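An Open Day at the Trurnier Workshop in Civville
04/07/2020

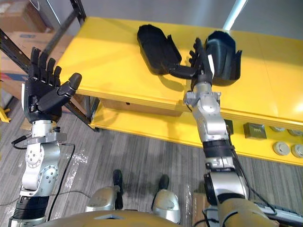

The Trurnier workshop opens to the public twice a year, and the spring open day in Civville is the smaller of the two. Visitors came through in groups, and in between I talked with the engineer who runs the demonstrations. She has been with the company for 4 years and asked that I leave her name out, as she does with everyone who writes about the place.

I started with the job itself, handling a black plastic clamshell case on a yellow table. Why a case?

"It's cheap and it's annoying," she said. "A block just sits there. A case has a hinge, so when you touch one half the other half wants to move. You have to think about both."

The robot has two arms and two five-fingered hands. Most visitors, she said, ask why it needs fingers at all when a simple clamp would hold more weight.

"For a lot of jobs a clamp is better. We tell people that. If you want to move the same carton all day, buy a clamp. We're interested in things that were made for people to open."

The company worked with clamps itself until it began a project with Villen, a packing firm on the other side of town. Villen fills small cases by hand and wanted to know how much of that work a machine could take over. The answer so far is a little of it.

"They do about 525 cases on a normal shift. We're nowhere near that. I'd like to get to 80 by May and have them all closed properly."

I asked what goes wrong most often.

"The thumb. People look at the fingers, but the thumb decides everything. If it lands too far from the hinge, the case slides across the table. The top is shiny, so it slides a long way."

She doesn't plan to put down a mat. Villen's own benches are smooth, and she wants the practice to match.

Cables came up next. They run along the outside of the arms, and one man in the group before mine had asked whether they get caught on things.

"They do. Cruickshank is drawing us a new arm with more of the wiring inside. But when a cable goes bad now, I can swap it before lunch. I'll miss that."

Cruickshank is a design office of 2 people that shares the parking lot. The first drawings are done, and she had them pinned up by the coffee machine.

Did she expect the people at Villen to worry about their jobs?

"Some of them do, and they've told me so. I asked a few of the packers to come over and show me how they open a case. They all do it differently. One of them does it with one hand while she's talking. I've tried to copy her and I can't."

The next open day is planned for the fall. Groups are kept small, and visitors need to sign up at the front desk.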